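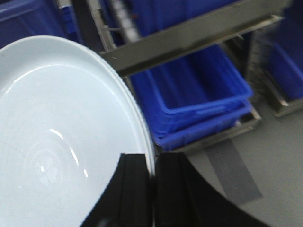
Slide 1 – Welcome

Good evening, everybody, and thank you for coming out between the holidays. I know the couch was calling. My name is Bethel Bogale, and for those who don't know me, I ran the Udgate supper club for a good many years before my knees asked me to stop. Tonight I want to talk about feeding a crowd at home without losing your mind or your friends.

(Wait for people at the back to sit. Check the mic.)

Slide 2 – The first supper

Tell the story of the lamb. I had invited 70 people to the hall on Tetteh Street and I had one oven. One! I put the meat in at noon and by six it was still pink in the middle, so Fuseini Ayaaba stood up and sang until the bread came round. He sang for a very long time and he does not know that many songs. (Fuseini is in the second row, let him wave.)

What I learned that night is to choose food that likes to wait. Stews, beans, braised greens, anything with a lid. A stew made the day before is a kinder thing to serve than a roast, and you get to sit down and eat some of it yourself.

Slide 3 – Shopping and money

Our budget for the March supper was $521, and we came in under it, mostly thanks to dried beans and a very good price on onions. Pass around the shopping list here. People always ask about the onions.

Buy the rice first, it keeps. Buy the herbs last. If somebody offers to bring dessert, say yes before they finish the sentence.

Slide 4 – Seating

Long tables, please. I've tried round ones and folks end up talking to the same two people all night, bless them. Put the big dishes down in the middle and let people pass – a stranger who has just handed you the potatoes is halfway to a friend. Keep the quiet ones near the talkers, but not between two of them.

Slide 5 – Cleaning up

(Running late by now, probably. Skip the part about the Ledari dishwasher unless someone asks.)

Start the sink filling before dessert goes out. Scrape, stack, soak. Guests will offer to help and you should let them, I've had some of my best talks with a towel over my shoulder.

Slide 6 – Questions

Recipe sheets are by the door, 100 copies, so please take one and leave the rest for the late folks. Mention the sign-up for the next supper. Thank Fuseini again.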